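Home Methods Hardware Index Search

We use cookies to remember your reading settings. Accept Manage

Šimkus tether-first grasping

Šimkus tether-first grasping is a method for handling small objects attached to cords, such as chargers, plugs and headsets. It was developed within the Prudance project on household manipulation and published on August 21, 2020. The method treats the cord as part of the object and plans the grasp and the path of the cord together.

A conventional planner models a power adapter as a rigid body and ignores its lead. In cluttered places, including bedside tables and desks, the lead may catch on a neighbouring item or join several adapters into one mass.

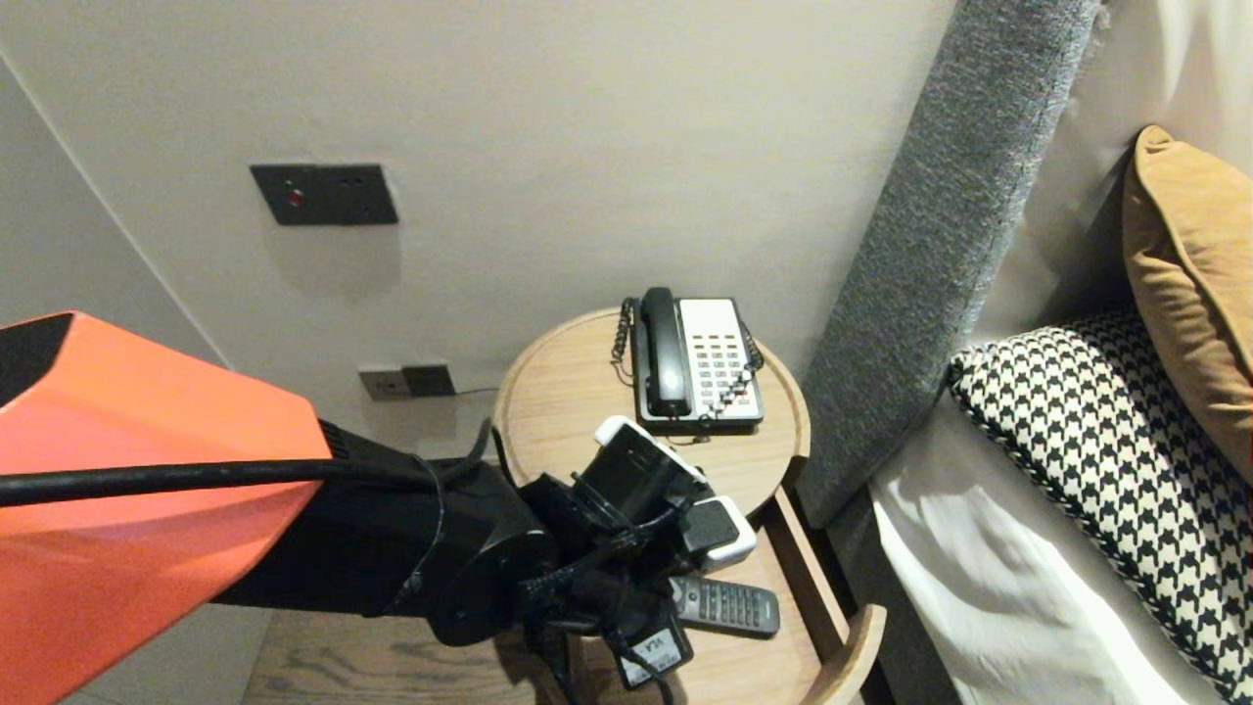
The planner first estimates which cord segments belong to which body. Segments it cannot assign are labelled "shared", and any object touching one is moved at reduced speed. Wrist force is sampled throughout the lift. If it passes a set limit, the arm lowers the object and tries another approach, up to a maximum of 5 attempts.

Evaluation took place at the Zematmont test apartment, using 13 cord layouts and 100 trials. The main failure was incorrect assignment where black cords crossed one another. Colour gave little help in these cases, and later versions relied more heavily on depth edges.

Plusidum, a related planner, uses the same cord labels but omits the force limit. It is intended for slower arms.

See also: Deformable object manipulation; Grasp planning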